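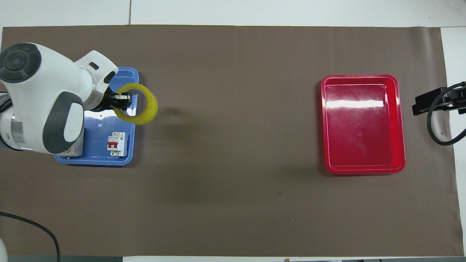

Two trays and a sheet of paper: keeping a small-parts bench
Speaker notes, Daniyal Malik
Nallura workshop evening, 4 February 2026

Before starting
Check the clicker. Put the spare trays on the front table, blue on the left, red on the right. Lay the brown paper under them and leave it creased, it doesn't matter. Ask Kenna to hold questions until the sorting part is done.

Opening
Introduce myself. I look after the parts room at Pelness. We take in electrical bits from house clearances and closed shops: breakers, switches, junction boxes, reels of tape, bags of screws. Most of it arrives mixed together in a box with a torn bottom. The talk is about what happens between that box and the shelf.

Say early on that this is a talk about sorting. I won't be covering testing or wiring. Anyone who wants testing should talk to Velimir at the break. He has the meter and the patience.

The surface
Our benches are white. White is good for light and bad for nearly everything else. A clear washer disappears on it, and so does a white cable clip. Cover most of it with brown paper and leave a strip of bare table along the edges. I use that strip for a pencil and nothing else.

Paper or mat, either works. Paper gets smudged and creased and you throw it away. A mat costs more and needs wiping. We have gone back and forth on this at Pelness and I have stopped arguing. Iona likes the mat. I like paper because I can write on it. If I find a breaker with no label I put it down, draw around it and write my guess beside the outline.

Matte matters more than color. Shiny paper throws the lamp back at you and you can't read small printing. (Hold up the shiny sheet, then the brown one, under the desk lamp. Tilt both.)

Change the paper when the smudges start to look like parts. Specks are fine.

The trays
Blue is in. Red is out. Everything that comes onto the bench starts in the blue tray, and it leaves by way of the red one. You can swap the colors, but pick an order and write it on the wall, and don't let it change with whoever is on shift. Parveen and I ran it opposite ways one February and had to go through a whole crate again.

Shape: rectangular, rounded corners, raised rim. Rounded corners because you can slide a screw up the side with one finger. In a square corner it stays put. The rim only has to be high enough to stop a roll of tape from leaving.

Don't fill the blue tray. A few things at a time. If you can't see the tray under the parts, you have moved the box onto the bench and gained nothing. (Tip a full tray onto the paper here if there's time. Pick everything up before going on.)

The gap
Most people set the trays side by side, rims touching. I ask for a wide space between them, with nothing in it. It looks like wasted bench and I get asked about it every time.

The gap is where you decide. You lift a thing out of the blue tray, and while it travels across the paper you have to say what it is. If you can't say it by the time you reach the red rim, it goes back. With the trays touching, the part just hops over and you find it on the wrong shelf in a month.

The other use for the gap is dropped pieces. A terminal screw on bare brown paper is easy to spot. Between two crowded trays it's gone.

Order of picking
Things that roll go first. Tape, reels, grommets, round caps. A roll of tape balanced on a tray rim will go over sooner or later, and it takes a screw or two with it. Take the tape off the top, then look at what was under it.

Translucent tape is the awkward one. In the blue tray a yellow roll looks one shade, and over the brown it looks another. If you sort tape by color, hold it over the paper before you decide. We mixed two yellows for most of a winter. Ask the room who has done the same. Somebody will own up.

Next, the pieces with a front and a back. Breakers mostly. Stand each one up so the toggle faces you. Ours are a mix, many of them white with a colored toggle, and the printing on the front is small. Read the printing. Don't sort by toggle color, makers don't agree on what it means. Look at the terminals at both ends, and if one is cracked or scorched it goes in the scrap tin and never sees the red tray.

Last, the boxes. Gray housings, switch boxes, covers with no insides. They all look alike, and people leave them in the corner of the tray because they don't know where they belong. Put the unknown ones on a shelf marked UNKNOWN. We have one. Velimir goes through it when it's full and names most of them.

Handling
One piece at a time. I know it's slow. I timed Kenna doing handfuls and then singles, 50 parts each way. Handfuls were quicker to the red tray and slower to the shelf, with six parts in the wrong bin. Singles had none wrong.

Grip a roll of tape by its edge and not by the sticky face. Grip a breaker by the sides, away from the toggle. Set things down in the tray. Dropping them is how the housings get chipped.

Light
One lamp, off to the side, and expect a shadow across the middle of the paper. Soft is fine. If the shadow has a hard edge the lamp is too close. Move the lamp and leave the trays alone.

The shelf (Plekari slides)
Skip this if we are running late.
At Plekari they label the bin on the front and again on the floor of the bin, so that when it's empty you still know what it was. We copied that. The Bugti store went further and put a sample part on the outside of each bin with a wire tie. It works until somebody is short of one part and takes the sample.

After the clearance in the spring of 2000 we had shelves labeled with brand names. That was a mistake — half the brands had merged or gone, and new people couldn't find anything. Label by what the part does, then by size.

Closing the bench
Blue tray empty. Red tray carried to the shelf and brought back empty. Paper checked for screws, then folded toward the middle and shaken over the scrap tin. Trays go back on the bench in the same places, with the gap between them. If you stop halfway, write the word HALF on the paper next to the blue tray, with your initials.

Questions I usually get
Can you use three trays? Yes, if the third is for returns. Keep it off the paper.
Does it have to be brown? No. Gray is bad for housings. Green was all right.
What about magnets? Good for the floor. Keep them away from the trays, they pull the screws into a lump.
Who washes the trays? Whoever finished the shift. Warm water, dish soap, dried with a cloth.

Handout is on the table by the door. Iona has the sign-up sheet for the next bench session. Collect the shiny paper before leaving.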